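Plastic bowl

A plastic bowl is a round, open dish molded from a single piece of plastic and used for mixing, serving or holding food. It is light, does not shatter easily and costs little to make. Red is a common color.

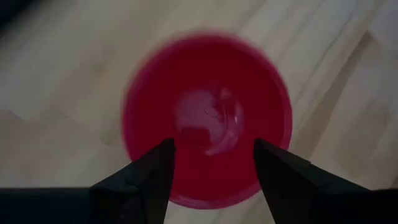
Form

Most plastic bowls have a raised rim, a sloping inner wall and a recessed base. A smooth interior reflects light, so the bottom of a glossy bowl can look much paler than its sides when seen from above. Small serving bowls often hold 500 milliliters.

Manufacture

Bowls are usually injection molded. Pigment is mixed into the pellets before melting, and the color runs through the full thickness of the wall. The Sastau range, drawn by Madalena Pacheco, was sold in four sizes and 41 colors.

Care

Hand washing with a soft sponge keeps the surface smooth. Abrasive pads leave fine scratches that hold grease. Tomato sauce may stain lighter plastics.

See also

Mixing bowl
Tableware
Injection molding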